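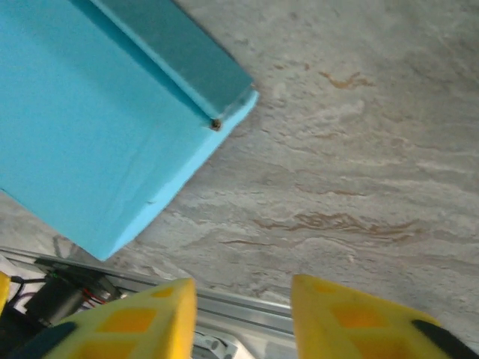
## Looking After the Woten Cell: An Interview with Titilayo Okoro
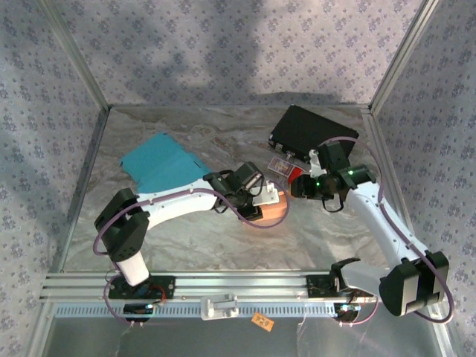

*Reading time: 2 minutes*Titilayo Okoro has maintained the two-arm cell at Woten for two years. She met with the Pistik newsletter in June to discuss how the cell is set up and what its upkeep requires.

Both arms are mounted on a single aluminum rail along the front of the enclosure and reach inward over a marble-patterned floor. "Everything is measured from the rail," Ms. Okoro said. "If the rail is out of line, both arms are wrong together, and people waste a morning looking for the fault in one of them."

Her weekly inspection has 16 items. It starts at the base plates and proceeds along each arm to the wrist. Cables receive the most attention. A purple cable runs along each arm in wide loops, and she asks operators to leave the slack alone. "New staff want to tie it down," she said. "The wrist needs that length when it turns. I have replaced 8 cables, and most had been tied too short."

The yellow gripper fingers are checked by hand. Ms. Okoro looks at the black strips on their outer edges, then at the wires entering the motor beside the rail. A finger with a lifted strip is changed the same day.

The fabric on the walls was her own request. According to the Zerano maintenance log, which now holds 206 entries, glare from the earlier panels had been a frequent complaint. "The pattern was what the store had," she said. "I would have taken a plain one."

Asked about plans for the coming year, she named a second set of wrist motors - to be kept on the shelf - and a written procedure for the Nwankwo site, where a similar cell is being assembled. She expects to train its operators herself.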